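3.2 Where the tasting took place and how people came to it

Readers who have run kitchen-table studies of their own will know that the room matters nearly as much as the bread. In our first season we had asked people to taste in the back of the Andbridge bakery, which smelled so strongly of fresh loaves that almost every sample, including the two-day-old ones, was called "fresh" by someone. For the present study we moved to the reading room at Histton, a five-minute walk away, and we are very glad we did. It has tall windows on the north side, it stays cool well into the afternoon, and the only smell anyone mentioned was floor polish (and that only on the Saturday, when the floors had just been done).

The loaves were of two kinds. The first was the plain sourdough that Raptis sells every day of the week, made with a long overnight rise. The second came from the same flour and the same oven, but the dough was given a short rise with baker's yeast and a spoonful of the sour starter for flavor. Both were baked in December and left to cool on open racks before being wrapped in cotton. We had hoped to include a rye loaf as well, but the rye from our supplier that month was coarser than usual and we did not feel we could compare it fairly with anything we had tasted before.

Each taster was given 300 grams of bread over the whole visit, cut into slices of even thickness, along with water and a plain cracker between samples. People were free to take as long as they liked. Some were done before their coats were properly off, and others stayed on well past noon, going back to the first slice again and again and changing their minds in pencil – we kept the crossed-out answers as well as the final ones, and we come back to them in Section 4.
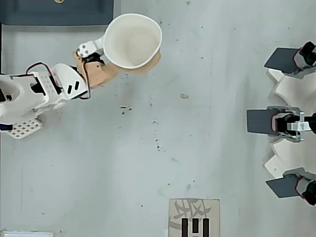
Figure 2. Tabletop, overhead view.

Did people prefer the long-rise loaf once it was no longer fresh? Most of them did, and the preference was stronger on the second day than on the first, chiefly among those who said they usually eat their bread untoasted.

Of the 23 people who finished both visits, the ones who toasted their bread at home were much harder to sort out. They tended to score the two loaves close together, and several wrote in the margin that they would need butter before they could say anything useful. We have some sympathy with this. Bread is seldom eaten plain, and a score given to a bare slice may not tell us a great deal about what a person will enjoy at breakfast. The earlier Cerkon survey ran into the same trouble and dealt with it by letting people bring their own toppings, which made for a cheerful afternoon and a set of answers that were very difficult to compare.

We chose to keep the slices plain and to ask about toppings separately, at the end of the second visit. The wording of that question went through several drafts, and we are still not fully happy with it. "What do you normally put on bread?" drew long and friendly replies, many of them about soup.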